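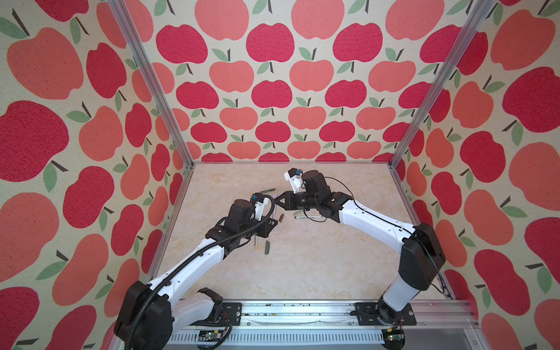
The Drawer of Pens
On the sorting, storing and eventual retirement of household drawing materials

Every home with a child in it, and a good many without, holds a supply of markers, pens and crayons that no person in the household ever decided to own. They arrive in party bags, in the bottom of school satchels, in sets bought for a single rainy afternoon. By the time anyone thinks to put them in order, the original packaging has long gone and the green marker from one set lies beside the brown crayon from another.

Nestport, the household advisory service based in Belleck, has this year given over a chapter of its home organisation guide to the subject. The chapter was written by Gholamreza Ghaffari, who spent 15 years managing supplies for primary school art rooms before joining the service. His advice is drawn from classrooms, where materials are shared, lost and replaced on a scale few families will ever meet, but much of it transfers readily to the kitchen table.

Begin with a clear surface

The guide recommends that all drawing materials be brought together and spread out on a single pale, smooth surface. Pale colours matter a good deal. A yellow crayon is easily overlooked on a timber table, and a white one disappears on a tablecloth, but on a plain or lightly patterned bench either can be found at a glance from its shadow or its wrapper. Mr Ghaffari advises against working on the floor where there is carpet, having removed more wax from carpet than he cares to recall.

The materials should not be tipped out all at once. A handful at a time is sufficient, and a younger child can manage a handful without losing interest. Each piece is picked up, tested on scrap paper and placed with its own kind before the next handful is brought out.

Sort by type before colour

Most families sort by colour, and the result is attractive for an afternoon. The guide takes a different view. Markers, pens and crayons age differently and need different care, so type comes first. Water-based markers are best kept lying flat, so that the ink remains evenly distributed along the core. Ballpoint pens may be stored in any position, although gel pens generally do better with the tip down. Crayons ask only to be kept away from heaters and windowsills, and from the parcel shelf of a car in summer.

Colour may be considered once the types have been separated. Mr Ghaffari suggests a simple division into warm colours, cool colours and what he calls the earths — the browns, greys and blacks. Lavender and its neighbours can go with the cool colours. White has a claim to its own place, being used almost entirely on dark paper and being the first to pick up marks from everything else in the box.

"A child looking for a colour does not read labels," he writes. "The container should answer the question before it has been asked."

Containers

Open trays are preferred to zippered cases for daily use. The Segura tray, a shallow divided model sold by several stationers, suits a family collection of 30 pieces or fewer. Larger collections are better served by the Sikmont caddy, which has a carrying handle and can be moved from the bedroom to the kitchen and back again. Neither is essential. Clean food tins with the rims filed smooth have served school art rooms for generations, and a cutlery tray retired from the kitchen performs as well as anything purchased.

Containers should be filled to no more than two-thirds of their capacity. A full tin discourages a child from putting anything back, and the marker that will not fit is the marker that ends up under the couch with its cap off.

What to keep

The testing sheet settles most questions. A marker that leaves a dry or broken line may be capped and laid flat overnight, then tested once more. If there is no improvement it should be retired. Crayons shorter than a thumb joint may be peeled and kept in a separate jar for rubbings, where their size is an advantage. Caps without markers are to be kept in a small bag until the sorting is complete and then discarded, however useful they may seem.

The guide proposes two sortings each year, one before school returns and the other in October, ahead of the season in which new sets are most commonly given. A session need not exceed 14 minutes if the collection has been maintained. A first sorting will take longer, and the household that discovers 100 pens in a single drawer should allow a morning.

Retired markers should not be placed in household recycling unless the local council has confirmed that they are accepted. Some schools and stationers keep a collection box for spent pens, and it is worth telephoning ahead to ask whether crayons are taken as well.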